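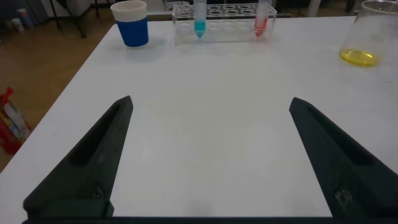
As one landlord in Fullberg put it to us over the phone, a basement apartment "pays for the roof and not much else," and she would think hard before adding a second one.

Research > Housing > Working Papers > Small Rentals

Print this page | E-mail this page

November, by the Elico Housing Group

5. Why owners hold back

We were glad to hear from so many owners of older houses, and gladder still that they were willing to talk at such length, often with the receipts open in front of them. The question we brought to them was a plain one: if the city now allows a second unit in most houses, why have so few people built one? In Bundutau, where the rules were loosened 7 years ago, we had expected to find a good many finished basements and garage apartments. The owners we met had mostly gone as far as getting a quote and then stopped.

Money is the first part of the story, as readers will have guessed. Lenders in both towns tend to treat the future rent as if it did not exist until there is a signed lease, and so the owner has to carry the whole cost of the work on wages alone. The Vishwakarma loan program was set up to help with this, and we heard kind words for its staff, but it asks for a down payment of around 30 percent – a large sum for a family that has already put its savings into the house.

Figure 2. White tabletop, with a clear test tube rack on the far side. 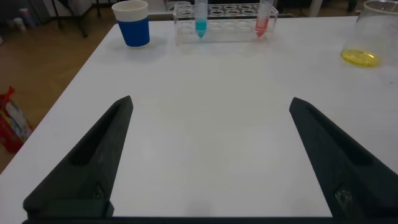 Another owner, from Bundutau, said that the loan had never really been her worry, and that what kept her up at night was the thought of sharing a driveway with a tenant she might come to dislike.

Remarks like hers came up more often than our survey form had allowed for, and we have tried to give them their due in the next section. Privacy, parking and noise are hard to put a price on – we do not attempt it here – yet they seem to weigh on the decision nearly as much as the interest rate does.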